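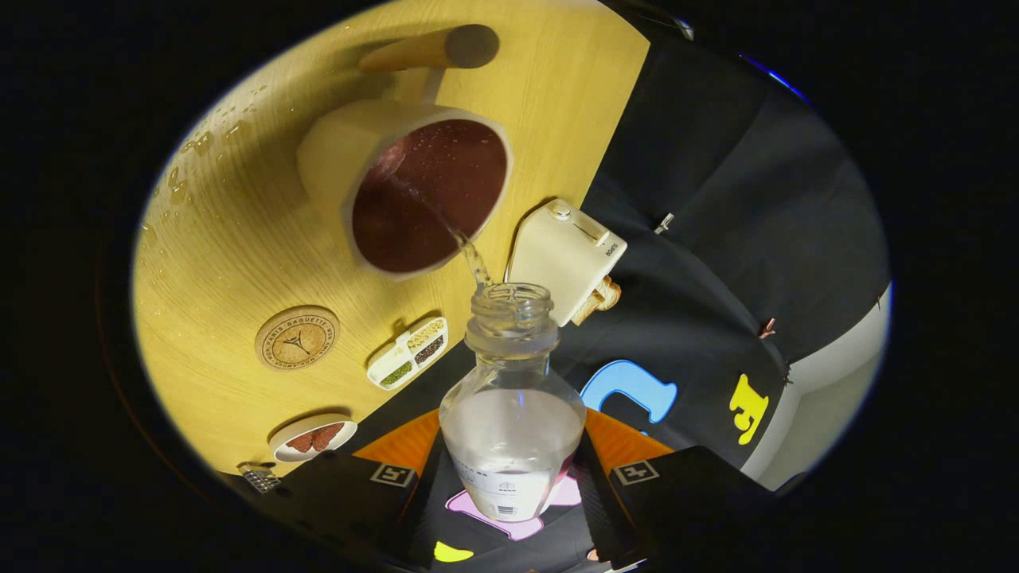
The workshop at Trirnside sits at the far end of a row of low brick units, and the first thing you are offered when you come in is tea. The second is a towel. "You might want that on your lap," said the engineer who runs the kitchen-tasks side of things, and she was only half joking, as this was the place where a good part of May went on working out why water kept ending up on the table.

The project is called Prullent, and it teaches robot arms to do the sort of small jobs most of us do before breakfast. People do each job first with a hand-held gripper, which has a camera on it, and the arm then learns from those recordings. Pouring was meant to be one of the gentler ones. You hold a bottle, you tip it over a mug, you stop.

"It's the stopping," she said, and laughed, and then stopped laughing. "We'd had 54 good pours in a row with the arm and we were all feeling rather pleased with ourselves, and then on the next one it simply didn't stop. The mug was full, and it carried on tipping. By the time I'd got round the bench to the red button the water had found the extension lead."

There was a bang, she told me, not a large one, and the lights went off over that half of the room. The breaker had done what it was there to do and no one was hurt. All the same she made everyone go outside and stand in the car park for a bit, partly to be sensible and partly, she admitted, so that her own hands could settle down.

What had gone wrong took 11 days to find. Her first thought was the finger pads, as a bottle that slips a little in the grip will pour from a different angle than the arm expects. They changed the pads and it happened again, this time with a tray laid underneath and every plug well out of the way. Her colleague, a softly spoken man who had come over from a firm called Clinora and who looks after the recordings, suspected the trouble lay further back.

"I sat down with a pot of coffee and watched people pouring, for hours and hours," he told me. "It's quite soothing, you know, until you start to notice things." What he noticed was how many of the pours went into mugs that were nearly full already. A mug of something dark, almost up to the brim, and in goes a clear stream of water from a plastic bottle, with droplets all over the tabletop beside it. "Well, if that's what you show the arm, then a full mug is just a mug. We'd never given it a reason to think full meant finished."

She is quick to say that the people doing the pouring were not at fault. They had been asked to use the table as they found it, with the cups and coasters and bits of breakfast left where they were, and nothing in their instructions mentioned how full a mug ought to be. "That's on us. I wrote those instructions. I was so keen on having it look like somebody's real kitchen table that I forgot to say when to put the bottle down."

There was also a second fault hiding behind the first, and this is the one she gets properly cross about. The arm had a separate check, bought in as part of a package called Quintero, that was supposed to halt any pour lasting longer than 2 seconds. It had been switched off during an earlier test with a slow, narrow-necked jug and never switched on again. "So we had a belt and we had braces, and we'd left the braces in a drawer."

The changes since then have been rather homely ones. Recordings of overfull mugs are kept, but they are marked as overfull, and the arm isn't asked to copy them. The time check now needs two people to turn it off, and it comes back on by itself every morning. Anything with a plug has moved to a shelf at shoulder height, well away from the water, and the red button has been given a twin on the other side of the bench, so there is no more running round.

I asked whether she trusted the arm to pour for her now, and she thought about it for longer than I expected. "Cold water, yes, with me standing there," she said. "Hot, no. Not this year. I'd want to see a great many more dull afternoons first." Then she filled the kettle herself and asked if I took sugar.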